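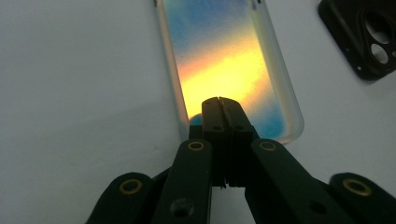
A translucent case with an iridescent back panel, face down on a white tabletop, with a black lens protector to its upper right.

The color in a holographic phone case is a property of a film a few hundredths of a millimeter thick. Everything else in the product is ordinary: a molded shell, a clear or frosted side wall, four rounded corners and a set of cutouts. The film decides whether the case sells, and it is also the part most likely to disappoint after a few months in a pocket.

Iridescent films fall into two main groups. The first is the interference type, built from very thin layers of two plastics with different refractive indexes. Light reflected from one layer boundary adds to or cancels light reflected from the next, and the wavelength that survives depends on the viewing angle. The second is the diffractive type, in which a fine relief pattern is pressed into a coating and splits light the way a grating does. Diffractive film gives sharp rainbow lines that jump as the case is turned. Interference film gives broader bands with slower changes.

A frosted finish complicates both. Fine surface texture scatters light over a range of angles, so neighboring colors mix before they reach the eye. On the case shown, sky blue at the top gives way to orange and coral, then to a slanted yellow-white streak, then to yellow-green and turquoise. The transitions are cloudy and the surface looks grainy. With a gloss finish, the edges of such bands tend to be harder.

"People ask for a color, and I have to tell them there isn't one," says Maëlys Huet, who specifies films for the accessory maker Gisari. "There is a lamp, an angle and a film. Change the lamp and you have a different product on the shelf."

Gisari checks its samples under 3 light sources, including a plain overhead panel and a warm store spotlight. Huet rejects film that goes gray under either of those. She also looks at each sample on white, since a pale background reflects light back through the side walls and shows up any yellow in the plastic.

Construction matters more than most buyers expect. There are three common places to put the film:

On the outside of the back. The color is strongest, but the film takes all the wear. Scratches cut into the layers and show as dull lines.

On the inside of the back. The shell protects the film from keys and tabletops. The phone rubs against it, and trapped grit does the damage.

Between two layers of plastic. This lasts longest and costs most. A poor bond appears first at the corners, as a silvery patch that grows.

Few packages say which method was used. A fingernail drawn lightly across the back will sometimes find a raised film edge, and a raised edge means the film is on a surface.

Side walls age separately. Flexible clear plastic, usually TPU, yellows with heat, skin oils and sunlight. A slightly milky wall hides the early stages better than a fully clear one. Rezaul Khondokar, who runs the repair counter at Kollenine in Marville, keeps a drawer of returned cases and sorts them by fault. In his last count, 79 had yellowed walls and 7 had film that had lifted.

"The film gets the blame because the film is what they bought," Khondokar says. "Then you hold it next to a new one and the color is fine. The rim has gone brown."

Lens protectors are sold alongside these cases and raise a separate question of fit. A thick rim around the camera openings needs clearance, and the case cutout has to provide it. Where the cutout is tight, the case pushes against the rim each time it is fitted, and a stuck-on protector slowly works loose. Khondokar fits the case first, marks the gap, and then places the protector - the reverse of the order most customers use at home.

Cleaning is simple. Use lukewarm water, a drop of dish soap and a soft cloth, with the phone removed. Alcohol wipes can haze some coatings. Let the case dry completely before refitting it, as water held between phone and panel leaves dark, oily-looking patches that hide the color until it evaporates.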